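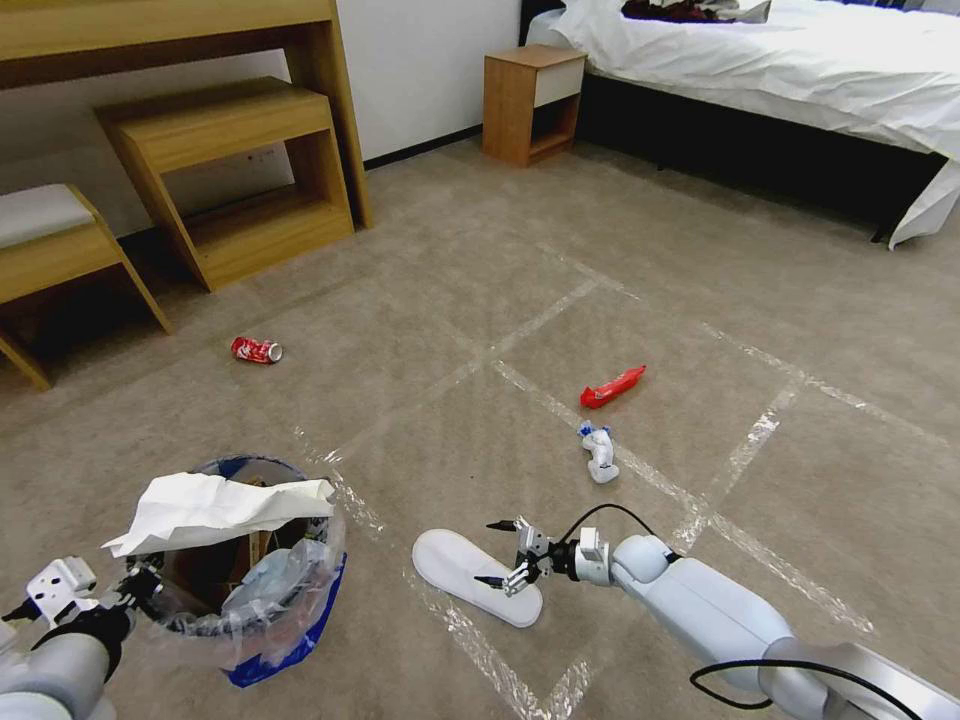 By Tiwari Press Desk
Sun 24 January

Tiwari releases Pledix 2.0, a grasp planner for two-arm floor pickup

Tiwari today released version 2.0 of Pledix, its planning software for two-arm robots that clear objects from floors in furnished rooms. The release replaces the single-arm task queue of the first version with a shared planner, adds a perception module for thin and deformable items, and changes the format of the grasp log.

In Pledix 1, each arm held its own list of targets, and conflicts were settled by stopping one arm until the other had left the area. Version 2.0 keeps one list for both arms. Targets are assigned by reach, by distance to the drop point and by the current pose of each gripper. An arm standing by at a wastebasket is treated as a moving obstacle by the planner for the other arm, and its position is updated on every control cycle.

The new perception module, developed under the project name Evance, handles objects that stand only slightly above the floor. A flip-flop lying flat on carpet gives a depth camera little to work with, and the earlier software often merged such an object with the surface under it. Evance fits a local floor plane, segments the object by color and edge, and proposes grasps across the narrow part of the outline. A soda can on its side, a snack wrapper and a small plastic bottle each use a separate grasp model with its own closing force limit.

Shiny surfaces receive separate treatment. Clear packing tape laid in a grid on carpet produces bright streaks that can be mistaken for objects. Evance compares candidate regions across 16 consecutive camera images and drops those whose outline shifts with the viewing angle.

Tiwari tested the release in a bedroom set up at its Vovgate site. The test plan covered 252 floor layouts, with litter and household items placed among fixed furniture. Grasp attempts were logged with joint positions, gripper opening, camera images and the planner's ranked list of alternatives. Logs can be replayed offline against a changed configuration without moving the arms.

Other changes in version 2.0:

Sorting rules are now plain text files. Footwear can be routed to a set-down area and trash to a bin.

The planner checks up to 2000 candidate grasps per target before returning a result.

Nine known faults in the arm calibration tool have been corrected.

Logs from version 1 must be converted before replay. A command-line converter is included.

Pledix 2.0 is available now to current license holders. A maintenance update is planned for March and will cover bin fill detection and support for a second wrist camera.

Release notes and the migration guide are on the Pledix support pages.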